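Talks > Seasonal Mailings > Speaker Notes

April | Posted by the Bellari card desk

2 comments

Seasonal greeting cards at mid-size volume: list, wording, finishing, return handling
Speaker notes, long version

Slide 1. Title

Leave up while people sit down. State the scope: printed holiday and New Year cards sent by one organization to people it already knows. E-cards, invitations and fundraising appeals are outside the talk. Questions at the end, except for terms, which can be asked at any point.

Slide 2. The run

All figures come from one season. Bellari mailed 3190 cards for a single client, Trutau, from the shop in Povusov. Printing was done by Biswas on the client's stock. Of the cards mailed, 146 came back. Before mailing, the list check had removed 357 records. These three figures return later and should be written on the board if the projector is dim.

Slide 3. Terms

"Record" means one line in the address file. "Recipient" means the person or household that opens the envelope. "Greeting" is the printed line on the front panel. "Message" is the printed text inside. "Salutation" is the name line above the message. "Sign-off" is everything below it.

Clients use "greeting" for all four. On the order form we print a small diagram of the card with the parts labeled, and the client initials each part. Most wording disputes in earlier seasons came from a change request that named the wrong part.

Slide 4. Order of work

List first. Then salutation rules, then greeting and message, then proof, then print. Addressing runs in parallel with print. Stuffing and stamping last.

Many shops start with the design. It is the part the client wants to look at. The inside panel size depends on the longest salutation, and the longest salutation is unknown until the list is clean. In the Trutau job the longest line was a household with two hyphenated surnames, and it set the type size for the whole run.

Slide 5. List intake

Ask for one file. Trutau sent separate files from sales, the service desk and the front office. Each had a different column order. Merge only after the columns have been renamed to match.

Keep the source as a column. When a question comes up about a record, the answer is nearly always with the department that supplied it.

Do not accept a list as a document with addresses typed in blocks. If the client has nothing else, quote the keying separately.

Slide 6. Duplicates and removals

The 357 removed records fall into four groups: the same person at the same address with different spelling; the same person at home and at work; two people in one household who should get one card; and records marked inactive by the client that had been exported anyway.

The second group needs a client decision. We send the pairs as a side-by-side sheet with a blank box next to each. The third group needs a rule, and the rule should be set once. Trutau chose one card per household, addressed to both adults by name.

Automatic matching found the first group without much trouble. It also proposed a parent and child with the same name at the same address. Review matches by eye before deleting anything, and keep the deleted records in their own file until the season closes.

Slide 7. Salutation rules

Three cases cover the list: first name only, title and surname, and household. Store the case as a code in the record. Do not build the salutation from the address line, which has different needs. An envelope can read "The Trutau Service Desk" and the inside should not.

Accents must survive the merge. Test with real records that contain them. Pause here and show the garbled proof from the handout, page four.

Where the client cannot say which case applies, use title and surname. Where the title is also unknown, use the full name.

Slide 8. Choosing the occasion

The date on which the card arrives limits what it can say. A Christmas card has a hard end. "Season's Greetings" has a longer window. A New Year card can arrive in the first part of January without looking late, and in some families it can arrive until the end of the month.

For a mixed list there are two approaches. One is a single neutral card for all. The other is two or three versions assigned by code. Versions cost more in proofing than in printing. Trutau used one neutral card for most of the list and a Lunar New Year card for a smaller part, mailed later from a separate file. The date of the Lunar New Year moves, so the mailing date for that version has to be worked out again each season. Put this on the job ticket in words, since last season's ticket will be copied.

Slide 9. Message length

The message should be readable in one look. Two sentences is a workable limit for a company card. A first sentence that thanks and a second that wishes is the usual form.

Read out the draft and the final version.

Draft: "As another year draws to a close, all of us at Trutau would like to take this opportunity to extend our sincere thanks for your continued loyalty and to wish you and yours every happiness and success in the coming year and beyond."

Final: "Thank you for working with us this year. We wish you good health and a happy New Year."

The final version also left space for a handwritten line. The client had not asked for that space and used it on nearly every card in the front office group.

Slide 10. Wording to query

Query, do not correct. The client owns the text. Our query list: any year printed as a number, any reference to weather, any reference to family, apostrophes in surnames used as plurals, and product names. The last is a matter of taste. A product name in a greeting reads as an advertisement, and a few recipients will say so.

Year numbers are the costly item. Leftover cards without a year can be used next season.

Slide 11. Proofing

Two rounds. Round one is text only, in plain type, with no artwork. Round two is the full card at actual size, folded. People find spelling errors in round one and layout errors in round two. When both are shown together they comment on the color.

Proof both language versions with a reader of that language. Proof the fold direction by hand. A vertical card assembled from a horizontal template will open from the wrong side, and this does not show on a flat sheet.

Slide 12. Handing over to the printer

What Biswas needs from us: final text file, stock, fold, quantity including spoilage, and the name of one contact. What we need back: a signed folded sample before the full run.

Uncoated stock for any panel that will be written on. Coated stock smears under gel ink and under brush ink. Test with the pen the client will use, and ask them to bring it.

Slide 13. Hand lettering

Optional section. Skip if behind time.

The Lunar New Year version had the greeting on the front panel lettered once with a brush, scanned, and printed. Lettering every card by hand was priced and declined. The scan was taken from the fourth sheet of practice work. Letter at twice the final size and reduce. Edges hold up better, and dry-brush texture stays visible without filling in.

Keep the original sheets flat. Hang brushes tip down after rinsing so water does not collect at the ferrule end of the hair. Reshape the tip before hanging. Do not cap a damp brush. 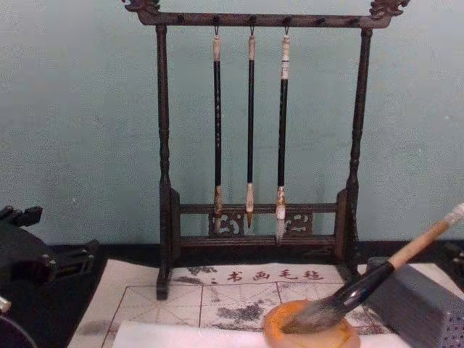 Dark wooden rack with three calligraphy brushes.

Ink for scanning should be full black. Diluted ink looks good on paper and breaks up in a one-color print. If the client wants gray tones, that is a different print process and a different quote.

Slide 14. Addressing and stuffing

Print envelopes in the same order as the cards. Number both in pencil on the back, lightly, or use a slip sheet between batches. With personal salutations, one missed card puts every later card in the wrong envelope. Check the first and last item of each batch. If either is off, go back through the whole batch.

Work in batches that fit one tray. Sign-offs by the client happen before stuffing, at the client's office, with trays returned in order. State this in writing.

Slide 15. Returns

Of the mailed cards, 146 came back. Put the return address on the envelope front or flap, or there will be no returns to count and no corrections for next year.

Sort returns by the reason marked on them. Incomplete addresses can often be fixed and mailed again within the window. Moved recipients go back to the department in the source column. Returns for recipients who have died go to the client the same day, by phone, and the record is closed in every file.

Do not remail after the window has passed. Hold the correction for next season.

Slide 16. Closing the job

Archive four files: clean list, removed records, returns, final text. Keep two printed samples of each version, folded, with the envelope. Store leftover stock wrapped and labeled with the paper name and not only the job name.

Send the client the corrected list. It is the part of the job they can use in the other eleven months, and asking for next season's file is much easier when they already have a good copy of it.

Slide 17. Questions

Likely questions: cost per card (depends on versions and handwork, do not quote from the stage), whether to use window envelopes (no), whether labels are acceptable (yes for business addresses, clear labels preferred), and when to start. For a December mailing, request the list in September. The handout has the intake form and the salutation codes. Collect the sample cards before people leave the room.

Shared 146 times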